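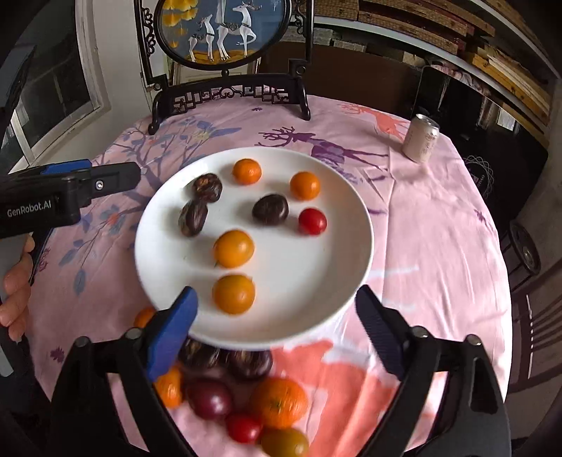
The owner of Hustero, a small guest house in Brimamton, serves tomatoes at breakfast from March until the first cold nights. She buys them from the growers at Abou Jaoude, who keep 11 kinds under glass.

"I ask always for mixed boxes," she told me. "Red, orange, yellow, and the dark ones. The guests take first the dark ones, and they want to know the name. I must go and look on the box."

She washes the fruit at 6 in the morning and puts it on plain white plates. She never uses the fridge. "Cold takes away the taste. My mother kept them on the table and I do the same."

A box costs her 96 crowns and is finished in two days. What becomes too soft goes in a pan with salt and oil, and it is eaten on bread at lunch.

I asked about the tablecloths, because many guests write of them in the visitors' book. She has them from Stistell, a shop near the station which is now closed.

"They fade a little when I wash them," she said. "I do not iron. There is no time for it in the summer."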